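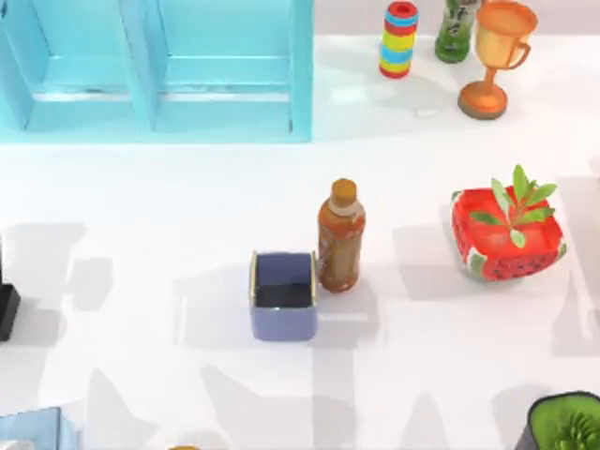 Zero overs lost, and still they couldn't get home

Tendmont needed 70 from the last ten overs with six wickets in hand. In June, on a flat one, with the short side open to both left-handers. You'd have put your house on it. They lost by two runs.

That's the game everybody in the valley is still going on about, and fair enough. But the scorecard doesn't tell you much about why Vulley Cricket Club, who four seasons ago couldn't put out a second team, are sitting on top of the league with the smallest squad in it. So I went up for a few days. Watched two matches, three net sessions and a lot of rain.

The ground first. Slopes badly, left to right if you're looking from the road. Bowlers from the top end get the ball to hold its line against the slope and it drives visiting batters nuts. The pavilion has a new roof and an old everything else. Tea is sandwiches and a very good lemon cake. The crowd for the Tendmont match was 800, which for this level is silly, cars parked all the way down to the bridge and kids sitting on the roller until somebody moved them off.

Vulley batted first and made a mess of it, then didn't. Four down before the drinks cart came out. The captain came in at six with a runner's build and a bat that looked too heavy for her, and just blocked. Blocked for an hour. The Tendmont slips had gone quiet by then, which they never do. Then three fours in one over off the spinner, all through the same gap at cover, and it was a different afternoon.

She told me later there was no plan. "I was trying to get to tea. Then he dropped one short and I thought, well, alright."

They finished the season's first half with her on 581 runs. Nobody else in the league is close. She bats six because she likes six. The coaches have asked her to move up, twice I'm told, and she's said no both times, and it has to be said the results are on her side.

It's a mixed league, in case you're coming to this cold. Has been for years. Open selection, one division, forty overs a side, and the standard has crept up to where county scouts come and stand by the sightscreen pretending to be on the phone.

What Vulley do better than the rest is field. Sounds dull. Isn't. I sat through a whole net session waiting for the batting to start and it was fielding for an hour and a half – high catches into the sun, flat throws at a single stump, then the same again with a wet ball out of a bucket. The seam bowlers do it too. No one gets out of it. One of the older players was flat on his back by the end, laughing, with his cap over his face.

The wet ball thing matters up here. It rains. The outfield holds water on the low side and by evening the ball is like a bar of soap, and most visiting teams start dropping it or bowling full tosses. Vulley don't. They conceded fewer extras than anyone last year and they're on course to do it again.

Back to the Tendmont match then. Seventy wanted, six wickets, ten overs. First ball of the fortieth – sorry, the thirty-first – their opener hit one straight and hard, chest high to the bowler's left, and she stuck out a hand and it stayed in. That was the first. Five overs later a direct hit from deep midwicket, and the umpire didn't even wait for the dust. Two in two balls after that, both bowled, both playing across it.

Even then Tendmont should have won. They needed nine off the last over with two wickets left. A four first ball, edged, could have gone anywhere. Dot. Single. Dot. The noise by this point was something else, people had got up out of their chairs and were standing along the rope, and the scorer's window was open with two heads sticking out of it. Then a swing and a miss and a scrambled bye, keeper missing the stumps from a yard. Three to win, one ball left, two for the tie.

Yorker. Dug out to point. They didn't even run.

The Tendmont coach was decent about it. Said they'd been outfielded and there wasn't any more to it than that. He looked like he wanted to go and sit in his car.

So can they win the thing? There's eight games to go and the squad is thin. Two of the bowlers are carrying niggles, one a heel, the other a side strain that she says is fine and the physio says isn't. The wicketkeeper starts a job in the fall that'll take him out of the last few matches. And there's the Dosari Cup, the midweek knockout, which Vulley have never won and badly want, and which means extra cricket for legs that are already tired. Zou Park are waiting in the semi. Zou have the pace attack of the competition and a pitch to suit it, quick and bouncy with a bit of grass left on. Vulley went there last year and were all out before tea.

The captain shrugged when I brought it up. Said they'd been practising against the bowling machine turned right up, short stuff, at the ribs. There were a couple of good bruises to show for it. She thinks the batting's deeper now. I'd agree with that, the lower order has bailed them out three times already, and the number nine has a proper pull shot which he plays to more or less evrything.

My own feeling is they'll get the league and fall short in the cup. The depth isn't there for both. But I thought they'd lose to Tendmont too, with ten overs left I was already walking to the gate to beat the traffic, and I ended up watching the last one through a hedge.

Semi-final is at Zou Park, 1 p.m. start, bring a coat. Parking's on the school field and it fills up early.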